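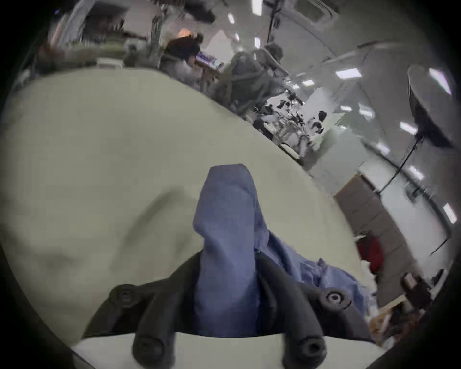

Blue cloth on the pale table, frayed edge at right.

kawaguchi
Jun 4, 2024
Folding question. These cloths fray along one edge and the stack never sits square. Trim, or hem?

clania_b
Hem. Trimming a woven cloth only moves the fray inward. Double fold, straight stitch.

jellotard
Disagree. A hem adds thickness at one side and the stack leans. I zigzag the raw edge and fold it to the inside. No lean after 200 washes.

clania_b
A narrow hem is fine if you alternate the hemmed side in the stack.

kawaguchi
Alternating means checking every cloth. I'll zigzag 2 and hem 2, then compare.

jellotard
Wipe the table first, I can see smudges. Lint sticks to them.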